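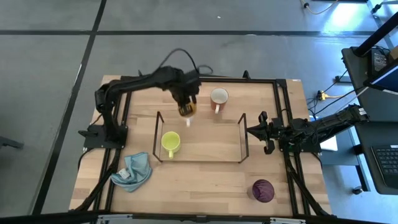 Clatbridge Robotics Club > Student projects > Mug rack task

milagros_s
We're at 200 demos for the mug task. Left arm does the picking, right arm stays folded. Do we carry on to 300 before the December demo day, or train now?

nimri_fan
Train now. You'll learn more from one bad run than from another 100 demos.

Dinh Au
Disagree. Most of the 200 have the handles facing the front of the table. Turn the mugs and it will miss.

milagros_s
Fair point. I could do the rest with handles at odd angles.

soditz14
Leave the cloth out as well. It's one more thing to go wrong.

Dinh Au
I'd keep it. The hall table won't be tidy either.

nimri_fan
Still say train first. It can run overnight.

milagros_s
OK, training tonight on the 200, then turned handles tomorrow. Cloth stays for now. I'm in from 9 if anyone wants a go.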